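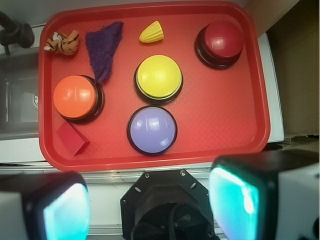 # The Red Button

The arm at Postier had pressed buttons 1,766 times without a fault when it pressed the red one and would not let go.

I was on the other side of the room, writing up the morning. The test was simple. A voice file called out a color, the arm went to that color, pushed the dome down and came back up. The small things on the tray were there to get in the way. We moved them between runs so the arm would have to look again each time. The tiger was the worst for it. The software kept reading the tiger as orange, and it was, partly.

The voice file said red. The arm went over, closed its fingers on either side of the button and pushed. Then it kept pushing.

I looked up when I heard the tray creak. The force reading on my screen said 21, a normal number for a press. The tray was bending. I could see the rim lifting off the counter on the sink side, and the corn cob started to roll. The reading still said 21. It had said 21 for a while, I found out later, going back to before the arm had started moving at all.

I said stop. The voice file was off by then and the arm took commands from the keyboard only, so saying it did nothing. I hit the key. The key sent a soft stop, and a soft stop on the Flekolel controller waits for the current move to finish. The current move was to press until the force reached 50. The force was never going to reach 50.

The hard stop was on the wall behind the arm. To get to it I had to go past the elbow. We had talked about that in the spring. I had even put a piece of tape on the counter where I wanted it moved to, and the tape was still there with nothing on it.

I went around the other way, through the hall and in by the supply door, and that took longer than I like to think about. When I came in, the tray had cracked along one corner and the tiger was in the sink. I put my palm on the hard stop. The arm went slack and sat down on the button with its own weight.

It was quiet after that. The lights on the fingers stayed on.

I wrote the report the same day, 9th July. I put down the stuck force reading, the soft stop and the place of the hard stop, in that order. Virkau, who had sold us the sensor, wrote back that a frozen value should raise error 203. I checked the log. Error 203 was there, eleven lines of it. We had hidden that code the winter before, when a bad cable made it pop up all day and people got tired of clicking it away. The cable had been replaced. The code had stayed hidden.

I added that to the report. I was the one who had hidden it.

The office at Ifans sent someone in August to move the hard stop. It took less than an hour. They set it by the supply door and drilled two clean holes, and afterward I peeled my tape off the counter.

We got a new tray. The red button still worked, so we kept it. On the first run I stood by the door with my hand near the wall and let the voice file play. It said yellow. The arm went to yellow, pushed and came back up.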